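Notum ordnet Büro- und Bastelbedarf neu: Klebestifte mit farbiger Kappe, Papierkarten in zwei Stärken

Pressemitteilung
14. Juli 2019

Die Notum GmbH stellt ihr Sortiment für Schreibtisch und Basteltisch auf eine einheitliche Artikelstruktur um. Die Linie Gernivell umfasst künftig 149 Artikel, darunter Klebestifte, Papierkarten und Kleinteile für den Arbeitsplatz. Die bisherige Reihe Sokel wird nicht fortgeführt. Restbestände sind bis zum Abverkauf lieferbar.

Kern der Umstellung sind die Klebestifte. Kappe und Bedruckung der Hülse tragen jeweils dieselbe Farbe, die Sorte ist damit auch bei abgezogener Kappe erkennbar. Gelb kennzeichnet die Standardsorte für Papier und Karton. Die Kappe wird axial aufgesteckt, ein Gewinde entfällt. Der Strichcode befindet sich auf der Hülse. 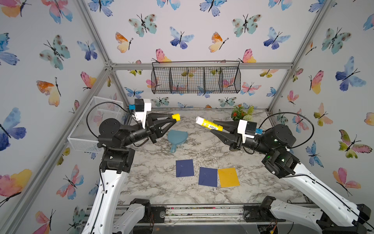
Papierkarten liefert Notum in den Farben Dunkelblau und Gelborange, jeweils unbedruckt und mit gerade geschnittenen Kanten. Die Verpackungseinheit beträgt 48 Stück je Farbe. Gemischte Packungen sind nicht vorgesehen. Für das Verkleben zweier Karten empfiehlt der Hersteller einen vollflächigen Auftrag vom Rand zur Mitte.

»Die Zuordnung von Kappe und Hülse war im Handel der häufigste Rückfragepunkt«, erklärt Pascal Rieger, Produktmanagement bei Notum. »Mit der neuen Kennzeichnung entfällt der zusätzliche Aufkleber.«

Die Auslieferung an den Fachhandel erfolgt über das Lager Ruppert. Dort stehen für die Linie 662 Stellplätze zur Verfügung. Erste Teilmengen wurden bereits im Juni an mehr als 600 Verkaufsstellen versandt. Bestellungen unter alten Artikelnummern werden automatisch umgeschlüsselt. Eine Gegenüberstellung der Nummern liegt jeder Lieferung bei.

Ansprechpartner für Presse und Handel:
Pascal Rieger, Notum GmbH, Produktmanagement

Abdruck honorarfrei, Belegexemplar erbeten.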